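Volume markings belong on the container

Most measuring errors in a home kitchen are reading errors. The scale is fine, the recipe is fine, and the person pouring has put the line in the wrong place. I have held this view since I started testing measuring jugs for the Florkau consumer newsletter, and the latest batch has only hardened it.

Take the Murar one-liter jug. The scale is printed on the outside in pale ink, with the first mark at 100 milliliters and the last at 800. Above that the user is on his own, although the jug is sold as a liter. The Sutter jug goes all the way up but spaces its marks evenly on a tapered wall, so the marks can be right at one end or the other. Only the Hindero has a scale that widens toward the base, as the geometry requires.

A tapered vessel holds less per unit of height at the bottom than at the top. The marks must therefore sit farther apart low down. Any maker with a mold drawing has the numbers needed to do this correctly.

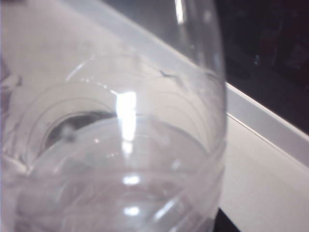

Gertraud Lanz wrote to object that a jug is no laboratory instrument, and that anyone who needs accuracy in baking should weigh the ingredients. She would sooner see the markings dropped altogether than pay more for better ones.

I agree about the weighing. Flour should never be measured by volume – it packs too unevenly. But milk, stock and water are poured, and most people will go on pouring them. A scale that is printed on a product is a claim about that product, and a buyer is entitled to rely on it. Dropping the marks would at least be consistent. Keeping wrong ones is the worst of the three options.

Molded marks would also settle the matter of wear. Ink goes in the dishwasher, usually from the low end first, where small quantities are read. A raised line lasts as long as the wall does. It is harder to see against clear plastic, I admit, and I would accept a raised line with ink on top of it.

Chun-yin Kwan has asked whether the taper could be dropped instead. It could, but straight-sided jugs do not nest, and shops like things that nest. I will cover straight-sided models in February.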